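Mididstead-Benchwork list archive
Subject: Re: Specimen controls for the introductory bench, labeling and return
From: Yorath Hall Equipment Office
To: Mididstead-Benchwork subscribers

Dear colleagues,

Thank you to those who replied to the message from Ieuan Craddock regarding the specimen controls. His message is reproduced in full at the end of this one, and subscribers who joined the list after the start of term are asked to read it first. The Equipment Office has considered the points raised in it and can now give instructors a settled position for the coming session.

1. Scope

The arrangements below apply to the loose controls issued from Cabinet 356 at Yorath Hall for the introductory bench. They cover push button switches, selector switches, enclosed switch boxes and the service bells. They do not cover wired panels, meters, hand tools or anything signed out under the Hullora course, for which the existing sheet remains in force.

None of the specimens in Cabinet 356 is to be connected to a supply of any kind. They are teaching pieces for handling, naming and sorting. An instructor who requires a working circuit should request a wired panel from this office in the usual way, and should allow five working days.

2. Names to be used

Several replies pointed out that the same article has been entered under different names by different instructors. A search of the loan book found the enclosed switch boxes listed as "starter," "station," "gray box" and "on/off," sometimes twice on the same page. From this session the following names will be used on labels, on loan slips and in messages to this list.

Switch box: the gray enclosure with a black button and a red button. The word "starter" should no longer be used, as it suggests a class of equipment the cabinet does not hold.

Selector switch: any control with a knob or lever that is turned. The older term "rotary" may be added in parentheses.

Push button switch, followed by the color of the cap: green, black, and so on. Please give the color of the cap only. Entries that give the color of the contact block have caused confusion, particularly where the block shows more than one.

Service bell: the domed counter bell, followed by the color of the dome. "Call bell," "desk bell" and "ringer" should be retired.

Student worksheets that already carry the old names may be used until they run out. New worksheets should be prepared with the names above, and the Tekance worksheet template has been amended to match.

3. Setting out

Instructors asked for a common way of setting out the specimens before a class. The office does not wish to prescribe a fixed pattern, and students benefit from meeting the controls in more than one arrangement. The following points should nevertheless be observed.

Controls should stand clear of one another, with enough room for a hand to pass between them. The switch box may be stood upright or laid with its buttons uppermost, but the buttons should be open to view at the start of the exercise. Push button switches and selector switches should stand on their own bases. They should not be propped against the switch box.

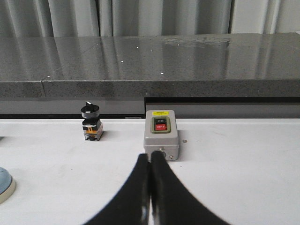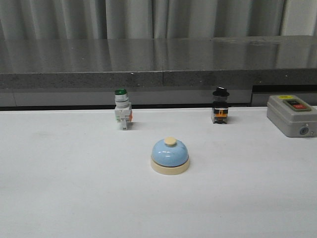 Bench specimens, white table, Yorath Hall.
Page last changed: January, 17:00

4. Labels and markings

The switch box carries a small yellow label, and this must be left in place. It should not be covered by an inventory sticker, and students should be told not to pick at the corners. Inventory stickers belong on the back of the enclosure. Where a sticker has already been placed elsewhere on the box, please report it and leave it for the office to remove.

The words ON and OFF on the two buttons are used in the first naming exercise. Instructors are reminded that students should be asked to read the wording as well as to give the color. In the previous session a number of students learned that red is OFF without looking at the lettering, and were then unable to complete the second worksheet, in which the colors are not given.

For the selector switch, the white mark on the lever handle should be kept clean so that the direction of the handle can be read from a normal sitting distance. A dry cloth is sufficient. Solvent must not be used, and particular care is needed with the clear lower section of the contact block, through which students are expected to identify the terminals. Blocks that have become too cloudy for this purpose should be returned with a note.

Push button switches have no room for a full inventory sticker. The office will issue small numbered tags on thread. The tag should be tied around the collar for storage and taken off for the class, then tied on again when the bench is cleared.

5. Small hardware

Screws, nuts and washers remain the most frequent cause of incomplete returns. They are easily missed on a white table, especially beside a larger specimen, and they are often swept off with worksheets at the end of the hour. Before specimens are packed, the table should be looked over from a low angle and then wiped by hand toward the center.

Any small piece of hardware found on the table should go into the lidded tin on the lower shelf, whether or not the instructor knows where it belongs. Please do not attempt to match a screw to an enclosure by trying it in the hole. Two enclosures in the older stock have damaged threads, and the cost of replacing them was charged to the general fund under order 1770. Identification will be carried out by this office.

6. The service bells

Mr. Craddock asked whether the bells should remain in Cabinet 356. The office has concluded that they should. Although a bell has no contacts and no terminals, it is pressed in the same manner as a push button, and the comparison has proved useful in the opening lesson. The light blue bell with the cream base is preferred for this purpose, as the plunger is easily distinguished from the dome.

Instructors sharing the hall are asked to show consideration in its use. One or two presses per student will meet the needs of the exercise. Bells should be carried by the base, never by the plunger, and should be stored upright with nothing resting on them. A folded cloth may be placed around a bell in the tray but should not be pushed underneath the dome.

7. Packing and return

The order for packing is as follows.

Switch boxes go in first, flat on the bottom of the tray, buttons uppermost.
Selector switches go along the long side, with handles pointing toward the middle.
Push button switches go in the divided insert, one to each compartment, caps uppermost.
Bells go in last, in the round well at the end.

The tray should close without pressure. If it does not, something is in the wrong place and the tray should be repacked. Trays must be back in the cabinet by 1700, and the loan slip should be initialed by the person who packed the tray, even if another person signed it out.

The replacement allowance for the cabinet is set at $200 for the session. Requests against it should be sent to the office and not to the list.

8. Comments

Comments on the above are welcome on the list until the end of the month. Subscribers who teach in the evening and cannot reach the office during counter hours may leave a written note in the box beside the cabinet.

Equipment Office
Yorath Hall, Mididstead

Original message
From: Ieuan Craddock
To: Mididstead-Benchwork subscribers
Subject: Specimen controls for the introductory bench, labeling and return

Dear all,

I have completed the check of Cabinet 356 that was requested at the last instructors' meeting, and I should be grateful for the list's views on several matters before the new session begins.

First, the loan book cannot be reconciled with the contents of the trays. I do not believe that many items are missing. The difficulty is that I cannot tell from the entries which item was borrowed. "Black switch" might refer to a push button or to a selector, and I found both returned against the same slip.

Second, inventory stickers have been applied wherever there was space. On one switch box the sticker overlaps the yellow label. I have not removed it, as I was unsure whether the label would come away with it.

Third, I would ask whether the service bells belong with electrical controls at all. They were added when the Hullora course gave up its reception exercise, and no decision was recorded at the time. I have no objection to keeping them, but they take up a whole end of the tray and they are at present stored on their sides.

Fourth, there is a quantity of small screws and nuts at the bottom of the cabinet. I have swept these into a lidded tin for the time being. If any instructor recognizes them as belonging to a particular specimen, please let me know before anything is discarded.

Finally, could we agree on a time by which trays are to be returned? The evening group has twice found the cabinet half empty.

With thanks,
Ieuan Craddock
Introductory Bench, Yorath Hall

To leave this list, write to the Equipment Office from the address at which you are subscribed.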